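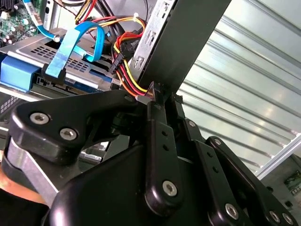 Figure 4-1. Inside the case: drive cage, blue SATA cables and power wires.

4. Working on the drive cables

This section covers removing and reconnecting the data and power cables in the Sternus desktop. Read it through once before you open the case. Fitting a new drive is covered in Section 5.

Before you begin

You will need a screwdriver that fits the case screws, a small dish for loose screws, masking tape and a pen. Work on a hard, level table with good light. Carpet is a poor place for this job.

CAUTION: Shut down the computer and unplug the power cord from the wall before you remove the side panel. Do not open the power supply itself. There are no parts inside it that you can service.

CAUTION: Touch bare metal on the case before you touch any part, and again each time you come back to the table.

4.1 Disconnecting the cables

1. Shut down from the operating system menu and wait for the fan to stop.

2. Unplug the power cord, then the monitor, keyboard and network cables. Press the power button once and hold it for a few seconds.

3. Lay the case on its side with the removable panel facing up. Take out the panel screws, put them in the dish and slide the panel toward the back.

4. Find the drive cage. It is the silver metal box with rows of small ventilation holes in the top. The cables you will be handling run above it.

5. Read the cable labels. The thin blue SATA cable has a small white label marked MB. Leave this label in place. If a cable has no label, wrap a piece of masking tape near the plug and write on it where the cable goes.

6. Take hold of the SATA plug by its body and pull it straight out. If the plug has a metal clip, press the clip down first and keep it pressed. Do not pull on the cable.

7. Move on to the power wires. Separate the bundle with your fingers until you can see the connector you want. Small connectors can sit well down among the wires – push the wires aside and hold them there while you work.

8. Grip the connector on both sides and ease it out. If it does not move, look for a latch. Never rock a connector that is attached to the motherboard, and keep tools away from the small cylindrical capacitors nearby.

Note: The wide, flat SATA cable needs room to loop. Do not fold it flat or crease it to get it out of the way. A gentle curve is fine.

Note: Leave the round-headed screws on the drive cage alone unless Section 5 tells you to remove them.

4.2 Reconnecting the cables

1. Compare the shape of each plug with its socket. SATA plugs have an L-shaped key and fit one way only.

2. Push each plug in by its body until it is fully seated. A plug with a clip will click.

3. Connect power to the drive. Use the same connector you removed.

4. Tuck the power wires down so they stay clear of the fan blades and the edge of the side panel. Do not use rubber bands to hold them.

5. Check the dish for leftover screws. Tip the case slightly and listen for anything rolling inside.

6. Refit the side panel and its screws, stand the case up and reconnect the outside cables, with the power cord last.

7. Turn on the computer. All installed drives should be listed on the start-up screen.

If a drive is not listed

Shut down, unplug the power cord and repeat steps 1 to 3 of Section 4.2. If the drive is still missing, try a different SATA data cable. Replacement cables can be ordered from Tedach under part number 1192.

If the start-up screen shows code 491, the computer has found the drive but cannot read it. Go to Section 7, Drive Messages.

Tedach Sternus Owner's Guide, revised 01/01/2018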